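# The Counter

The ferry to Skestberg ran late, and by the time I reached my aunt's house the light had gone. I had the key in an envelope. The lawyer in Jorkent had written the address on it twice.

She had lived there 49 years. The house dated from 1932 and had been cold, I think, ever since. I kept my coat on and filled the kettle.

Her last letter was still in my bag. Most of it was about the price of fuel and a bird that had got into the attic. At the end she wrote that she had spent the roof money on the kitchen, all 2,474 of it, and that I was welcome to be angry when I came. 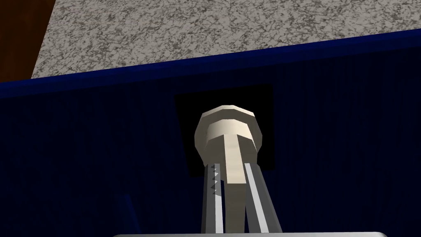
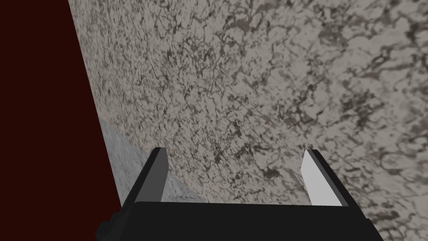

*The speckled stone in my aunt's kitchen.*

I wasn't angry. I drank the tea standing up and listened to the rain come through in the back bedroom. It took me a while to find a bucket.

In October she had called to ask if I remembered the summer I was seven. I said I remembered the boat. She said there hadn't been a boat, that I was thinking of my cousins at Katance, and that what we had done all that summer was bake. I told her I would think about it. Then somebody came to my door and I had to hang up.

I thought about it now. I could see a bowl and a blue apron, and flour on the floor, and her telling me to leave it. The boat was still there too, green, with one oar. I couldn't get rid of it.

The bucket was half full by midnight. I emptied it, put it back, and went through the kitchen drawers until I found her recipes. They were held together with a rubber band. The top one was for bread, and I had no yeast, so I took the second.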